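Orulden Hand-Guide Kit, reviewed after 46 sessions
2025-07-16

The Orulden kit is a handle, a foot switch and a recorder for demonstrating a task to an arm, either by pushing the wrist or from a remote grip. I bought it in March for desktop PC rework.

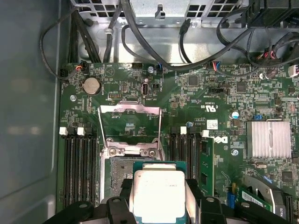
Recording by remote grip is the stronger mode. Latency was low enough for fine placement, and the scaling dial (6 steps) is well judged. With the CPU held between the fingertips over an open socket, I stayed on step 5. Any coarser and hand tremor ends up in the demonstration. The wrist view matters here, as the chip hides part of the contact pad.

Hand guiding is less convincing. The wrist drags at low speed, and the foot switch has no detent, so short pauses get logged as motion.

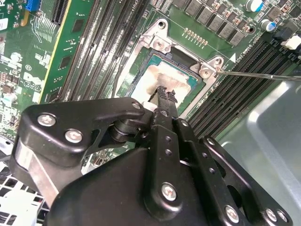 Illetti wrote in to say that the drag is a payload setting, and that entering the true gripper mass removes most of it. I entered it. It removes some.

Storage is plain files, one per demonstration. I have 283, and none failed to open. The trimming tool is slow and has no undo.

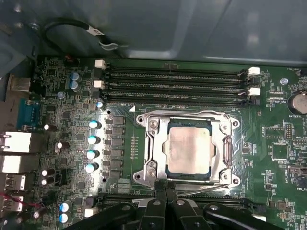 Subramaniam

Setup took around an hour, most of it spent on camera calibration. The manual covers one camera well and two cameras badly. Retention levers and memory latches are small targets, so I would not skip the second view. 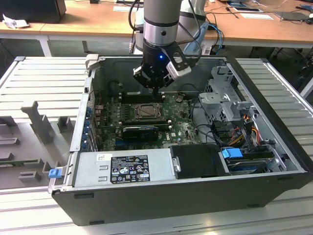 Does the remote grip hold its zero after the foot switch is released? Plimemville's version drifted on me within minutes, and I sent it back.

It holds. I re-zero once per session out of habit.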